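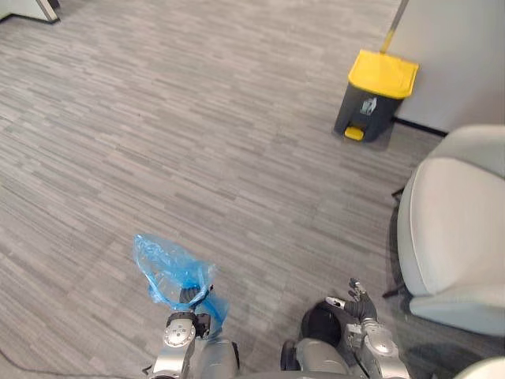 Potum data collection - minutes, June 9, 2023

Present: Liesl Ruchti (chair), Ambros Gasser, Milagros Dagdag, Heino Jankauskaitė (minutes)
Apologies: Florian Plattner, who is at Tukdale until the end of the week

1. Last minutes
Agreed, once Ambros had the word "disaster" changed to "delay".

2. Bag task
Milagros reported 86 usable episodes of the blue bag going from carpet to pedal bin. The target for this stage is 100. The target in March was 1000, and the minutes of that meeting make cheerful reading.

Ambros asked what counts as usable. Milagros said the bag has to be gripped, lifted and let go over the bin, in that order. Liesl wanted failed grasps kept as well, under their own label, as the model will meet plenty of failure on its own and may as well be introduced. Agreed.

There was a long discussion of whether a bag that has been crumpled many times is still the same bag. Heino declined to minute it. Outcome: a fresh bag every 40 episodes, and the change noted in the log.

3. Which hand
Nearly all the episodes so far pick up with the left hand while the right hangs in the air, open, like someone waiting to be asked to dance. Ambros fears the model will learn that the right hand is for decoration. Milagros pointed out that she is left-handed and that the operator guide says "use whichever is comfortable". Liesl wrote the operator guide. The next batch will be right hand only, and the guide will be reworded.

4. Background
Derese have asked for more variety: other floors, other bins, bags that aren't see-through. Ambros agreed that grey carpet, grey chair and grey robot was not a rich visual diet, though the yellow lid was doing its best. Trasgate have offered us a room with a tiled floor. Heino to find out whether the offer includes heating.

5. Labels
Two annotators have been writing "rubbish" and one "trash". Florian sent a note in favour of "waste". It is now "rubbish", and Florian will be told.

6. Any other business
Ambros raised the cable on the floor again. Liesl said it was on the list. Ambros asked to see the list.

Actions
Milagros - right-hand batch; label for failed grasps
Liesl - operator guide; the list
Heino - Trasgate room; bags
Ambros - write to Derese about backgrounds, politely
Florian - none, in his absence, which was felt to be generous

Next meeting when Florian is back.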